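The Desk Supply Shelf, Reconsidered
By Nayeli Mendoza

When the Risunville Public Library moved its business office to the second floor in January, the staff packed 132 boxes. Eight of them held nothing but desk supplies. There were tape dispensers without tape, letter trays in three sizes that did not stack, and more staplers than the office had desks.

"We had been ordering by habit," said Dalva Tavares, who manages purchasing for the library and its two branches. "A drawer would run short of something, and a new one would be bought while the old one sat in a cabinet down the hall."

The library's answer was a shared supply shelf, now in its first full season. Each item on the shelf has a marked place and a card listing the refill it takes. Departments borrow larger tools, such as the paper trimmer and the long-reach stapler, and sign for them in a binder. Ordinary desk staplers are issued one to a desk and are repaired before they are replaced.

Repair is a modest affair. Most complaints concern jams, and most jams are cleared by opening the magazine, removing the bent staple with tweezers and checking that the remaining strip slides freely. Trinidad Cordero, the office clerk who keeps the shelf, also found that several departments had been loading staples of the wrong size. The cards were written with that in mind.

A standard desk stapler suits the everyday work of the office - invoices, agendas, short reports. Packets of more than 50 sheets go to the copy room, where a heavy-duty model is bolted to the counter. Thin packets should be squared on the tabletop and stapled at the upper left corner, with the base resting flat.

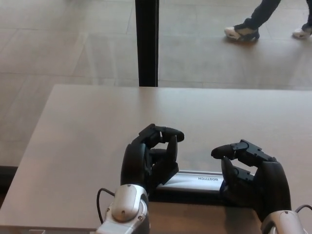

A Bostitch desk stapler with a long silver top and a darker base.

The library plans to extend the arrangement to its Lornis branch, where Todor Kovačević is preparing an inventory of the circulation desk. Departments with surplus supplies may leave them in the marked bin beside the shelf. Refill requests are collected at the end of each month.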